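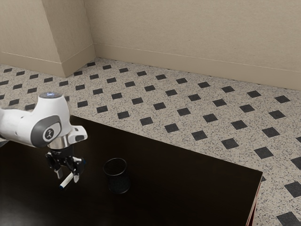 Ritchie to issue collected Elspeth Dow poems in staggered formats

Reading time: 3 minutes

Print this article | E-mail this article

The Plurnunstead publisher Ritchie has confirmed the formats and release order for Tidewrack Ledger, the first collected edition of the poet Elspeth Dow. The e-book is on sale now. A paperback follows in December, and a cloth-bound hardback will be sold only through the publisher's own shop and by post.

The book brings together the whole of Dow's three earlier pamphlets, all of which are out of print, with nine poems that have not appeared before. It runs to 47 poems in total. The pamphlets are given in order of first publication and the new work is placed at the end under its own heading. There is no introduction. A two-page note by the author lists changes made to the earlier texts, most of them to punctuation and line breaks.

One longer piece, "Sluice Accounts", has been reset throughout. In its pamphlet form the poem was printed in two narrow columns, and readers were divided over whether to read down or across. Dow's note states that it should be read down the left column and then down the right. The new edition prints the columns on facing pages, with the same number of lines on each.
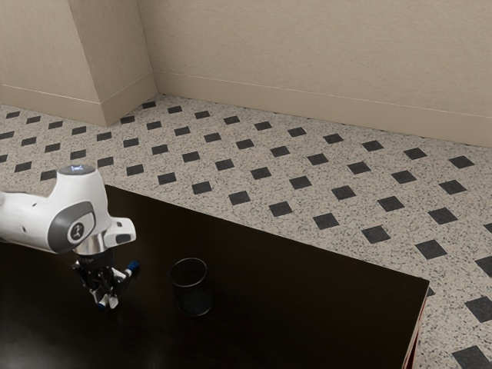 The page size has been increased to suit the longer lines in the second pamphlet, several of which were turned over in the original printing. Ritchie said that no line in the paperback or the hardback is broken for reasons of width. The same cannot be promised for the e-book, where the reader sets the size of the type. In that edition a turned-over line is indented by a fixed amount so that it can be told apart from a new one, and "Sluice Accounts" is given as two consecutive sections.

The text is set in Vadeck, a serif face which the publisher has used for its poetry list for several years. Notes and page numbers are in a smaller size of the same face. Titles are in roman capitals throughout, and the pamphlets' mixture of italic and bold titles has been dropped.

The hardback is limited to 60 copies, numbered and signed by the author on the page facing the title. Orders for these are open and will be filled in the order received. The publisher will not hold copies without payment, and numbers cannot be chosen. Buyers of the hardback will also be sent the e-book file by e-mail.

Paperback orders through bookshops will be handled by the distributor Jandilo, which took over Ritchie's trade accounts earlier this year. Shops with an existing account do not need to apply again, but standing orders placed under the former arrangement have lapsed and must be re-entered. Returns are accepted on the paperback under the usual terms – the hardback is firm sale.

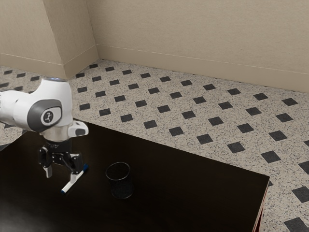

An audio edition has been recorded but has no release date. It is read by Dow and includes all the poems in the printed book, without the note on the text. Ritchie said the recording was still being edited and that it would be sold as a download, with no disc planned.

Libraries may order the paperback with a reinforced binding at extra cost. Those orders go direct to the publisher and will be sent out after the main trade delivery. A large-print edition is under discussion. The difficulty is again one of line length, and Ritchie said it would decide on the format once a sample section had been set and checked by the author.

Dow will read from the book at the Ritchie shop in Plurnunstead in the week the paperback is released. Places are free but must be booked. The shop will stay open after the reading for sales, and hardback buyers who live locally may collect their copies then if they say so when ordering.

A list of corrections to the e-book has already been posted on the publisher's website. It covers two misprints in the contents list and a missing stanza break in "Harbour Dues". Copies bought before the corrections were made can be downloaded again without charge, using the original order number. The printed editions are set from the corrected file.

Last updated: September 2019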